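Plerham to open repair and lending room in former Prultard store

June 15, 2022

A shop that has stood vacant on Plerham's main street for two years will reopen in August as a place where residents can borrow household goods and get broken ones fixed, the town said Wednesday.

The building, a former Prultard hardware store, will house a lending room on the ground floor and a repair workshop in the back. Residents will be able to take out items such as carpet cleaners, folding tables, extension ladders, sewing machines and party dishes for up to a week at a time.

The town council approved a three-year lease on the building at its last meeting. The vote was unanimous, though two council members asked for a report on running costs before the end of the first year.

Membership will cost $25 a year for a household. People who receive housing or food assistance can join for free. There will be no charge for borrowing most items, but a refundable deposit will be taken on anything with a motor.

The idea came out of a survey the town mailed to residents last fall. It got 729 replies. The most common request was for more evening bus service, which the town says it is handling separately. The second was for somewhere to borrow or fix things without driving to Sopacua, where the nearest repair shop is.

Many of those who answered said they lived in apartments and had no room to store things they used once or twice a year. Others said they had thrown out toasters, lamps and fans that probably needed only a new cord or switch.

The town has been collecting donated goods at the library since early spring. Kitchen and dining items have made up the largest share so far, followed by garden tools. The library's meeting room is now full, and donations will be paused from the end of this week until the new space is ready.

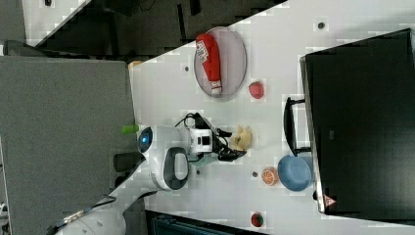
Dishes and serving pieces will be lent out in sets, for birthdays, block parties and family reunions. The town expects them to be the most borrowed items on weekends, going by what a similar room in Sopacua has reported. Complete matching sets are hard to come by through donations, so single pieces will be grouped by size and use. A gray oval plate with a slightly raised rim, for instance, would go in with the serving platters, and odd plates in other shapes will be offered as extras. Everything must come back washed. Chipped or cracked pieces will be taken out of use, and borrowers will not be billed for ordinary breakage.

Food will not be accepted as a donation, opened or unopened. The town is asking people to take unopened food to the pantry on Mill Street instead.

Toys will be lent under a separate set of rules. They will be sorted by age group, and anything with small loose parts will be kept out of the section for children under three. Stuffed toys will not be accepted at first — the building has no laundry — but the town may change that if a washer and dryer can be put in next year.

The repair workshop will be open on Tuesday evenings and on the first Saturday of each month. Visitors will be asked to stay while their item is looked at, so that they can see what was wrong and learn how to handle it themselves the next time. They will pay for parts but not for labor.

The workshop will take small appliances, lamps, clothing, bicycles and wooden furniture that one person can carry. Microwave ovens, gas appliances and anything that has been in a fire or flood will be turned away.

Getting the building ready will cost around 3,000 dollars beyond what the landlord has agreed to pay. Most of that will go to shelving, a new lock and extra outlets in the back room. The landlord is covering repairs to the roof and the front window, which was boarded up after a storm last year. Work on the roof has already started.

The money will come from the town's waste reduction fund, which is paid for by part of the fee on bulk trash pickup. The town said the fee will not go up as a result.

Loans will be tracked with Evodar, the same checkout system the Plerham library uses. Residents who already have a library card can use it at the lending room once they have paid the membership fee. Others can sign up at the library desk or at the new building after it opens. Items can be reserved up to a month ahead by phone or in person. Online booking is planned but will not be ready on opening day.

Late returns will cost a dollar a day, up to the amount of the deposit. Households with an item more than a month overdue will not be able to borrow again until it is brought back or replaced.

So far 69 households have put their names on the early membership list. They will be invited to a preview evening shortly before the public opening. The list remains open at the library.

Parking may be tight at first. The lot behind the building has only a few spaces, and one of them will be set aside as a loading spot for people picking up large items. The town has asked the business next door about sharing its lot on Saturdays but has not reached an agreement. The No. 4 bus stops across the street.

Some nearby shop owners have raised concerns that free lending could cut into sales of tools and kitchenware. The town said it had met with several of them this spring and agreed not to lend items such as hand tools that sell for less than ten dollars. It will review that rule after six months.

An exact opening date will be posted at town hall and the library once the building has passed its final inspection. Regular hours for the lending room will be Tuesday through Thursday from noon to 7 p.m. and Saturday from 9 a.m. to 2 p.m.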